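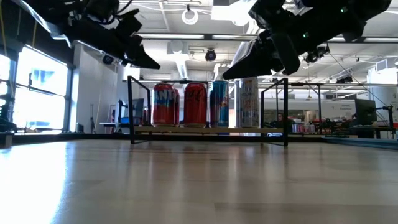
The Sernilano two-arm kit at the can shelf, Flelcombe lab.

Progress report on the Sernilano evaluation, for the Landry small grants program
September 28, 2023

Thank you again for your patience over the summer, and for letting us move the can shelf trials ahead of the box packing, which has made this stretch of the work a good deal more pleasant for everyone at the Flelcombe lab.

As you will remember, the question we put in our application was whether a small shop could take the Sernilano kit out of its crates and have it restocking a shelf without hiring a specialist. We have now logged 361 of the 400 trials we promised you on the shelf task. The four cans we settled on differ in height and width, and the tall, mostly white one has been the troublemaker (we have all grown rather fond of it). The grippers close nicely on the shorter cans, but the long fingers need a slower approach when the neighbors are standing close together, and we have set the arm speed to 60 percent for all of the crowded layouts.

Setup took longer than the Sarholm manual suggests, mostly on account of the wrist cameras, which had to be calibrated twice. Sarholm's support desk was kind and quick to answer, and they have sent us a corrected page for the manual. We also found that the glossy tabletop throws back a lot of window light in the mornings, so we would like to try a matte mat before the final round. It should cost less than $100 and can come out of the supplies line.

The remaining trials will be finished next, followed by the box packing. We expect to send you the full write-up in November, along with the trial logs and our notes on the price of spare fingers.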